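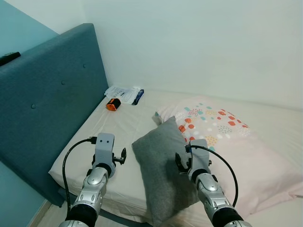 Furkport wrote:

> We moved the whole backlog over to Zatska in February and I'd
> encourage everyone on the list to do the same. The forecast view
> takes your closed tickets, works out cycle time per type, and gives
> you a finish date for the release. No more arguing over estimates.
> Our import was almost 1000 tickets and it went through in one go.
> The date has hardly moved since. I'd call that a win.

A date that hardly moves is the part that would worry me.

We ran the same forecast on the Brotthorpe tracker when the trial licence came through, and ours sat still for weeks too. Then I had a look at what it was counting. Zatska takes the cycle time from the first status change to the last one. If your people drag a ticket to In Progress when they get round to it, which ours do, usually on the same afternoon they close it, you get a lovely short cycle time and a finish date to match. Of the 107 tickets I checked by hand, 30 had been opened, started and closed inside the same hour. Nobody on our team works that fast. I certainly don't.

So before I recommend it to anybody I'd like to know a few things about your import.

Did the status history come across, or only the current status? Ours came across with the import time stamped on every change, and the forecast was happily chewing on that until I excluded everything before the cutover. There is a checkbox for it under project settings, third tab, labelled "honour source dates". It was off by default.

How are reopened tickets handled at your end? As far as I can make out, a reopened ticket keeps its first closing date for the purposes of the average. The docs are silent on this and the reply I got from support was a link to the docs.

And what are you comparing the date with? If the release hasn't shipped yet, then all we know is that the program agrees with itself.

I'm not against the tool. The board is quicker than what we had on Requena, and the bulk edit finally lets you change a component without losing the watchers. I'd pay for that alone. But the forecast looks to me like the old burndown with the axis labels taken off, and I've sat through enough meetings where a chart got treated as a commitment.

If you can export the transitions table (Reports, Raw, CSV) and strip out the summaries, I'm willing to run it through the same 2 queries I used on ours and post the results to the list. They're plain SQL, nothing clever. Happy to be shown I'm wrong about it.

One unrelated thing while I'm here: has anyone got the email notifications to stop sending a separate message for each label change? I've tried the digest setting. It sends the digest as well.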